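Porero Live Count Log

Version notes and data card for the October release

Porero is a log of public subscriber counts for video channels, sampled at fixed times and stored as flat files. It was started to compare what live count streams show on screen with what the channel pages report. The release covers 500 channels. Collection code is by Karim Benjelloun; the cleaning scripts and this card are by Siham Abdelaziz.

Contents

counts.csv holds one row per channel per sample. channels.csv holds one row per channel, with country, language and main topic. streams.csv lists the live count streams that were running when a sample was taken. gaps.csv lists every missed sample with a short code for the cause.

Fields in counts.csv

channel_key: internal key, stable across releases
sampled_at: time of the request, UTC
shown_count: the number as shown on the channel page, after rounding
stream_count: the number shown by a live count stream, empty if none was running
source: page, stream or manual

Sampling

Each channel is read every 40 minutes. The job starts at 00:10 UTC and works through channels.csv from top to bottom, so a channel near the end of the list is always read later than one near the top. Do not treat rows from the same pass as simultaneous. If a request fails, it is retried once and then written to gaps.csv. Missing values are never filled in.
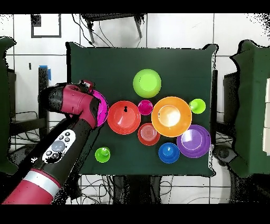

Rounding is the main source of error. Large channels show only the first three digits of their count, so shown_count stays flat for long periods and then jumps. Live count streams fill the space between jumps with their own estimates, and two streams covering the same channel will often disagree. We keep the stream value as displayed and make no attempt to correct it. Any analysis of which of two channels was ahead at a given moment should use shown_count only, and should report a tie when the rounded values match.

Inclusion

A channel is included if it had at least 2,000 subscribers at first sample and a public count. Channels that later hide their count stay in channels.csv with status set to hidden. Channels removed by their owners are dropped at the next release.

Known problems

The Wednesday pass is short in several weeks because the server restarts during it. These rows are coded R in gaps.csv.
Keys for 14 channels changed between the first and second releases. The old keys are in the column old_key.
Topic labels were assigned by one person, Hafiz Sitompul, and have not been checked by a second reader.

Use

Free for research and teaching. Send corrections to Markos Tsoukalas with the channel_key and sampled_at of the row in question.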